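Trình Bench Rules
README for the Darkside manipulation set, bench work and control box tasks 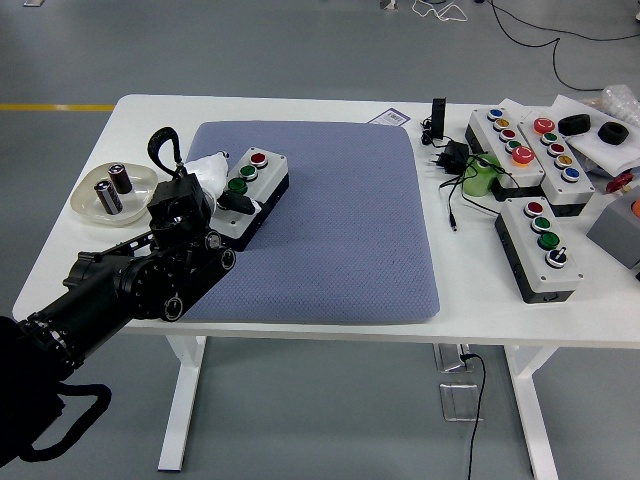
These are the rules for recording at the benches. They are also the closest thing we have to a data card, so the part about what is in the set comes after the part about how to behave. If you only want to download the files, skip to "What you get." If you are going to record anything, read all of it, including the section on stop buttons, which people skip on the grounds that they already know what a stop button is.

Status

Version 7. Versions 1 through 6 are in the repo for anyone who enjoys watching a document get longer. Version 4 was two pages and everyone loved it. Then we had February.

Scope

Single-arm and two-arm tasks on a tabletop, with small electrical parts: push-button control boxes, batteries, adapters, cables, rings, bags. There are 17 task families. Kitchen work lives in Brakness and has its own rules, most of which are about liquids.

Rule 1. The red button on the table is not your red button

Several of our task objects are control boxes with red buttons on them. One type has a red mushroom-style head that looks exactly like the thing you would hit in a panic. It is a prop. It is connected to nothing. You may hit it as hard as you like and the arm will carry on with its day.

The real stop is on the operator's side and stays within reach of your free hand from power-up to power-down. Before the first episode of a session, press it, watch the arm go limp or hold (depends on the arm, see the sheet for yours), reset, and write that you did so in the log. "Tested Monday" does not cover Tuesday.

New operators do this test while someone else talks to them about something unrelated. It sounds silly. Version 5 explains why we do it, at length.

Do not put the real stop on the tabletop "just for a minute." If it is on the table it is a task object as far as the policy is concerned, and sooner or later the policy will take an interest.

Rule 2. Props stay dead

No task box is ever wired to power. Adapters used as clutter are not plugged in. Loose cable ends are fine, loose cable ends with voltage on them are not, and you can't tell them apart by looking.

If you bring in a new box, open it, check it, close it, and add it to the inventory before it goes near an arm. Boxes that turn up on the bench without an inventory line get taken away and put on the shelf of shame, which currently holds 19 items and one sandwich container.

Rule 3. Batteries

Batteries go in a dish or tray when they are not being handled. They do not roll around free, and they do not share a dish with anything metal. Check wrappers at the start of each session. A nick, a dent, or a bit of lifted wrapper means it goes in the disposal bin, even if it is the good one that stands up nicely.

Grip force for batteries is capped in the config file. Please leave the cap where it is. If the gripper keeps dropping them, fix the pads.

Rule 4. Cables

There are two kinds: cables that are part of the task and cables that are keeping the robot alive. Task cables may be tangled. We want them tangled, it is half the point of the set. Robot cables need enough slack for the full reach of the arm and no more, and you check this by moving the arm slowly to its corners before recording.

Floor cables are kept out of the walking lane. The lane is for feet.

Rule 5. Clutter is allowed, mess is logged

We stopped asking for tidy tables in version 3. Real benches have bags and tape and bits of paper on them, and a model trained only on clean ones falls apart the first time it meets a grocery bag. So clutter is welcome, with conditions:

Everything on the table is in the scene note, including the thing you think doesn't count.
Nothing sharp.
Nothing personal — no phones, badges, mail or lunch.
Thin plastic bags stay clear of the wrist joint and any open pulleys. If one gets pulled in, stop the arm first and be annoyed second.

Rule 6. Hands

No hands inside the reach line while the arm is enabled. Resetting objects between episodes means disabling the arm, resetting, stepping back, enabling. Yes, every time. It adds nearly 7 seconds per episode, and we have heard all the arguments about what that adds up to over a day.

Rule 7. Failed episodes

Keep them. Mark them "fail" and pick a reason from the list. "Other" is allowed, but needs a sentence of explanation, and "weird" is not a sentence.

Episodes stopped with the real stop are marked "halt" and kept apart from the fails. They are not used for training by default. They are used for meetings.

What you get

Each task family has 50 episodes per object layout. An episode folder holds video, joint positions, gripper state, the scene note and the outcome label. Layouts are shuffled between sessions by the Pranow script, which picks positions and tells you where to put things. Follow it even when it asks for something ugly. Operators left to themselves put every box square to the table edge, and then the model thinks the world is square to the table edge.

Known problems

Lighting changes when the overhead panels time out. We know.

Button presses are labeled by contact, so a light brush sometimes counts as a press. The rotary switches are worse: the label says "turned" and doesn't say how far.

Scene notes before version 6 tend to call every box "box." Where a layout has several of them, treat the old notes as a rough guide.

Reporting

Open an issue with the episode folder name and the outcome label. Safety issues do not go in the tracker first. Stop the bench, tell the person next to you, hang the tag on the arm, then write it up. The tag comes off when a second operator has read the report and repeated the stop test.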